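Capítulo 4. Enseñar una tarea por teleoperación

Ya tienes los brazos calibrados y las manos responden. ¡Ahora empieza lo bueno! En este capítulo vas a grabar tu primera tarea con Letent: coger un cubo y dejarlo en otro punto de la mesa. Parece poca cosa, pero con ella se aprende casi todo lo que usarás después, y la primera vez que el robot la repite solo se disfruta muchísimo.

Hacen falta dos personas: el operador, que lleva los guantes, y un ayudante junto a la parada de emergencia.

4.1 Preparar la mesa

1. Despeja la zona de trabajo y deja únicamente el objeto de la tarea.
2. Marca el área con cinta fina y mate. La cinta brillante confunde a la cámara de cabeza.
3. Coloca el cubo dentro del área, a mano derecha del robot.
4. Repasa el recorrido de los cables desde las muñecas hasta la base. Tienen que poder acompañar al brazo estirado sin tensarse.

Nota: no hace falta poner el cubo siempre en el mismo sitio. Al contrario -- muévelo un poco entre una toma y otra y el modelo te lo agradecerá.

4.2 Postura inicial

1. En el panel de Letent, abre Sesión > Nueva y escribe un nombre corto para la tarea.
2. Pulsa Postura inicial. Los dos brazos avanzan sobre la mesa y se detienen con las palmas enfrentadas.
3. El operador se pone los guantes y copia esa postura con sus propios brazos.
4. Pulsa Enlazar y espera 800 ms sin moverte. Si el indicador sigue en ámbar, baja los brazos, relaja los hombros y repite.

PRECAUCIÓN: no enlaces nunca con alguien dentro del alcance de los brazos. Si tu postura no coincide con la del robot, este corregirá la diferencia de golpe.

4.3 Grabar las demostraciones

1. Pulsa Grabar. Oirás un pitido.
2. Acerca la mano derecha al cubo despacio, con los dedos abiertos.
3. Cierra los dedos hasta que notes la vibración del guante y levanta el cubo un palmo.
4. Llévalo al punto de destino, apóyalo y abre la mano antes de retirarla.
5. Vuelve a la postura inicial y pulsa Parar.
6. Marca la toma como válida o descártala.

Para esta tarea recomendamos 35 tomas válidas. Con un poco de práctica salen en una mañana, ¡y se nota cómo vas cogiendo soltura! Si se te cae el cubo, descarta la toma y sigue. Las dudas a mitad de camino también se aprenden, así que mejor lento y continuo que rápido y a tirones.

Nota: la mano izquierda también se graba aunque no intervenga. Mantenla quieta y en alto.

4.4 Si algo no va bien

Código 309: se ha perdido el seguimiento de un guante. Vuelve al campo de los sensores y repite desde 4.2.

Código 79: conector de muñeca suelto. Corta la alimentación antes de tocarlo.

La mano tiembla al cerrar: baja la ganancia un punto en Ajustes > Manos.

Cuando tengas todas las tomas, pasa al capítulo 5, Entrenar y reproducir.
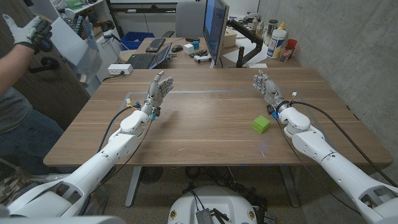

Figura 4-1. Brazos sobre la mesa, con las palmas enfrentadas y el cubo junto a la mano derecha.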